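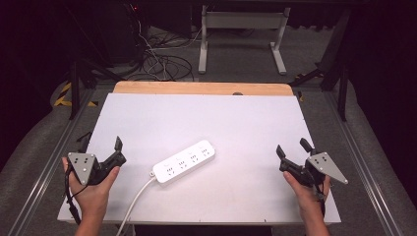
**Drultton Sound Archive: Cultcombe Voices**
Progress report to the Räsänen Fund
June 25, 2022

## 1. Purpose of this report

This report covers the second stage of the Cultcombe Voices project, from the close of the cataloguing survey to the end of May. It sets out the work completed under the grant, the matters which have delayed other parts of the plan, and the decisions on which the archive would welcome the Fund's agreement before the next payment is released. The financial return has been sent separately on the Fund's own form.

The project exists to copy, describe and open to the public the tape recordings made in the Cultcombe valley between the closure of the woollen mills and the building of the bypass. The greater part was recorded by the former evening institute at Drultton. Smaller groups came from the parish, from the local hospital radio service and from families who had kept their own tapes at home.

## 2. Summary of position

The survey is finished. It lists 2915 separate recordings, which is more than the application allowed for. The difference is explained by the number of tapes found to hold several unrelated recordings on the same side, a common practice at the evening institute when tape was costly. The survey was designed to record each of these separately, and the archive considers that it was right to do so, although it has made later stages slower.

Copying is in progress and is behind the planned date. Description is ahead of it. The public listening service has not opened, for the reasons given in section 6.

## 3. Cataloguing and description

All survey entries have now been moved into Ullania, the catalogue system approved by the Fund at the end of the first stage. The move brought to light a fault in the way dates had been entered. Where a tape box gave only a season, such as "spring" or "back end", the survey sheets had been filled in with the first day of a likely month. A reader would have taken these as exact. The entries have been corrected so that the wording on the box is shown as written, with a separate field for the archive's own estimate.

Place names caused further work. Several farms in the upper valley changed their names on sale, and speakers often use the older form. The catalogue now holds both, and a search for either will find the recording. Field names have been left as spoken, with no attempt to match them to the tithe map. That would be a useful piece of research, but it lies outside the present grant.

Full written summaries have been prepared for the interviews with former mill workers. These were given priority at the request of the county museum service, which is planning a display on piecework and wages. The summaries are between one and three pages long and follow the order of the recording. Each notes any passage where the speaker mentions a living person's health, debts or family quarrels, so that it can be reviewed before release.

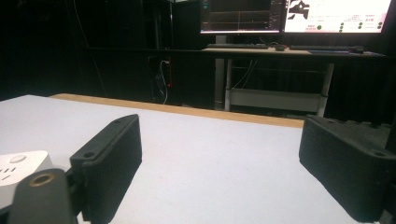

Dialect words have been kept in the summaries and collected in a separate list. It has grown into a useful document in its own right, particularly for the words used in the dyehouse, many of which do not appear in the published glossaries. A short version will be placed on the archive's website when the spellings have been agreed.

## 4. Copying of the tapes

Open reel tapes are copied in house and cassettes are sent out in batches. This division was set out in the application and has worked well on the whole. The outside contractor has returned each batch within the agreed time, and the sample checks have found only one fault, a cassette copied with its sides in the wrong order. It was copied again without charge.

The in-house work has been slower. The principal cause is the condition of the reels from the hospital radio service, which were stored for many years beside an outside wall. A number of them shed a brown deposit on the playing heads after a few minutes. Tapes in this state cannot be played through safely and have been set aside for treatment by a specialist. A total of 35 reels are affected. The treatment was not costed in the application, and a request to move funds is made in section 8.

A second cause is playing speed. The evening institute owned more than one machine, and one of them ran slow. Recordings made on it sound hurried and high when played back on a machine in good order. The archive's practice is to keep an untouched copy at the standard speed and to make a corrected copy for listeners, with a note of the adjustment. Finding the right speed takes patience. Where a church clock or a piano can be heard it is fairly simple; elsewhere the judgement is made by ear and recorded as such.

## 5. Rooms and equipment

The copying room was brought into use as planned. Two reel machines have been serviced and are in regular use, and a third is held for parts. The room is quiet except when the boiler on the floor below starts up, and work on the faintest recordings is now done outside heating hours.

Low electrical hum was present on the first test copies. It was reduced by replacing the audio leads and by keeping them well away from the mains cables. The remaining hum on some copies is on the original tapes and has been left in place. All mains equipment in the room is listed in the archive's inventory and is included in the yearly electrical safety check.
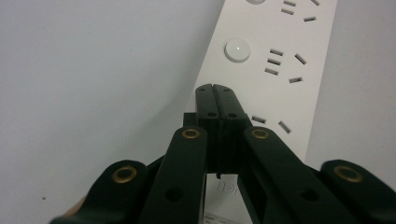
*White power strip with round push buttons.*

Temperature and humidity in the tape store have been recorded throughout. Humidity rose above the agreed limit for a short period in May, after heavy rain, and returned to normal without further action. The gutter above the store has been cleared by the landlord. The archive has asked for it to be inspected twice a year and awaits a written reply.

## 6. Permissions and public access

This is the part of the project that has moved least. The evening institute kept signed forms for many of its later interviews, but for the earlier ones there is often nothing more than a first name and a village. Notices have been placed in the parish magazine and at the Drultton library asking families to come forward, and the response has been encouraging. To date, 34 families have given written permission.

Two families have asked that recordings should stay closed. Their wishes have been respected and the catalogue entries now show the title and date only. In one further case, relatives disagree among themselves. The archive has taken the view that the recording should remain closed until they reach a common position, and has told all of them so in the same terms.

The listening service was due to open at the library this spring. It was put back because the library's public computers were being replaced, and a service set up on the old machines would have had to be set up again almost at once. The new machines are now in place. Sound was tested with headphones and found satisfactory, although the volume control was awkward to find on screen and a printed card will be kept beside each computer.

## 7. Work with schools and groups

Listening sessions have been held at the Cultcombe primary school and at the day centre in Drultton. The school chose recordings about winter weather and journeys to school. Pupils were given a short passage on paper to follow, which proved necessary, as many found the older valley speech hard to understand at first hearing. The teachers have asked for a set of shorter extracts, none longer than a minute.

Sessions at the day centre took a different course. Those attending frequently knew the speakers or the places, and corrected the catalogue on a number of points: the name of a chapel, the order of shops in the main street, the breed of a prize-winning ram. These corrections have been entered with a note of their source. The archive proposes to continue the sessions in the autumn, in a smaller room with less echo.

## 8. Budget matters requiring agreement

Spending on description is below the forecast and spending on cassette copying is in line with it. The archive asks the Fund to agree the following:

- that the unspent part of the description budget be moved to pay for specialist treatment of the damaged hospital radio reels;
- that the date for completing the in-house copying be put back to the end of the third stage;
- that the printed guide to the collection be prepared after the listening service has opened, so that it can give correct directions for its use.

No increase in the total grant is sought. Should the Fund prefer that the damaged reels be left untreated for the present, they will be kept in the store in sealed boxes and the catalogue will state that they cannot be played.

## 9. Next stage

The main tasks for the coming months are the opening of the listening service, the treatment of the damaged reels if agreed, and the writing of summaries for the farming interviews. Work will also begin on the parish recordings, most of which are of services and harvest suppers — these raise fewer questions of privacy, but the music will need to be checked for copyright.

A list of the recordings proposed for first release will be sent to the Fund's office before any are made public.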